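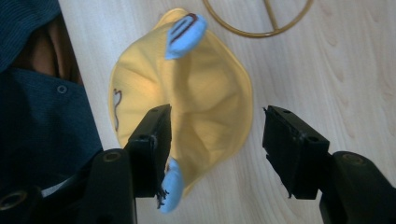

Kenza Metwally

Saturday, 9:40 a.m. | 4 comments | 17 shares

Jestville track club will pay travel costs for its regional runners this season, up to 398 dollars per athlete. The money comes from entry fees at the Skovell 10K, which had 517 finishers.

Coach Gerardo Costa said claims must include receipts and a signed results sheet. Lodging is not covered. Relay alternates qualify if they are named on the entry form.

Comments (4)

dlane: Does this cover field events?

Kenza Metwally: Yes, same limit.

hurdlemom2: Finally.

rk_400: Where is the form?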